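14 June 2021

Wash-fastness, printed patchwork blankets. Second round.

Back on the Trullden complaint. Their position, as passed to me by Nipon Luangrath, is that the blankets hold their colour for "the normal life of the product" and that the fading people write in about comes from customers using too much detergent. I have heard the detergent story from every supplier we have dealt with and I have yet to see one of them test it.

So, strips. Cut from the returned stock, orange and green areas only, hemmed on the short ends so they don't fray and clog the filter again. Each one stitched to a piece of plain white cotton to catch whatever comes off. Half went in with the dose printed on the packet, half with double. 40 degrees, ordinary cycle, line dried indoors away from the window. I kept them out of the tumble dryer on purpose. Last November we had the dryer in the loop and ended up arguing about lint for a fortnight.

After five washes the double-dose strips look the same as the single-dose strips. I put them side by side under the lamp and asked Nipon to sort them without the labels. He got the split wrong, then changed his mind and got it wrong a different way. If detergent were doing this I'd expect at least a hint by now. Five washes isn't many, I know. Carry on to ten before saying anything to Trullden.

The orange is the worse of the two under either dose. White cotton next to it has gone a faint peach, mostly in the first wash, hardly any after that. Looks to me like loose dye that was never rinsed out at the print works. Gramcombe do the printing and they say the rinse is done "to specification", but I've asked three times for the specification and have been sent a brochure.

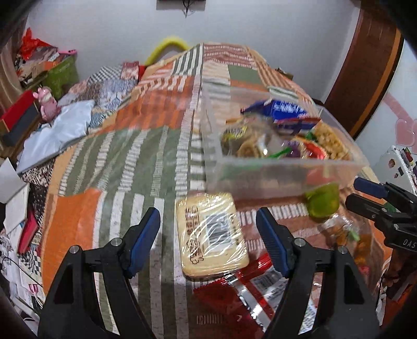 Rub test next. The rig is set for 700 strokes dry, then the same again damp. Dry is finished for the orange, and the cloth came away nearly clean. Damp stopped at 522 because the arm had worked loose, so that one is void. Please do not write it up as a pass. Somebody has already pencilled "ok" next to it in the shared sheet and I've rubbed it out.

Light test: can't trust any of it. The lamp hours on the counter don't agree with the hours in the log, and the blue wool reference from Arsenault has been sitting in an open drawer for who knows how long. Ordered a fresh card. Until it comes I don't want any light figures quoted, including mine.

Also had the leaflet for the Jemier fixative, which is supposed to cure the lot. One soak, no more bleeding, softer handle too. The graph has no units on the upright axis and the "untreated" line starts lower than the "treated" one before anything has been done to either. I'll try it on two spare strips so that we can say we have, with two more soaked in plain water for the same time. My guess is that a long soak in water does most of the work. Happy to be wrong, but they'll need to show me more than a leaflet.

Nipon thinks I am being hard on Gramcombe and that the batch might simply be an odd one. Fair point. All our returns carry batch mark 823, so we have no idea what the others look like. He is going to ask for 13 metres of uncut cloth from a different batch, straight off the roll, not picked out by them. If that bleeds as well we can stop talking about bad luck.

To do:
Washes six to ten, same doses, same shelf order.
Tighten the arm on the rub rig and redo damp orange from zero. Damp green after.
Plain water soak alongside the Jemier one.
Reweigh the detergent scoop. I used the one from the cupboard and never checked it against the packet, so "double" may be less than double. Should have done this first.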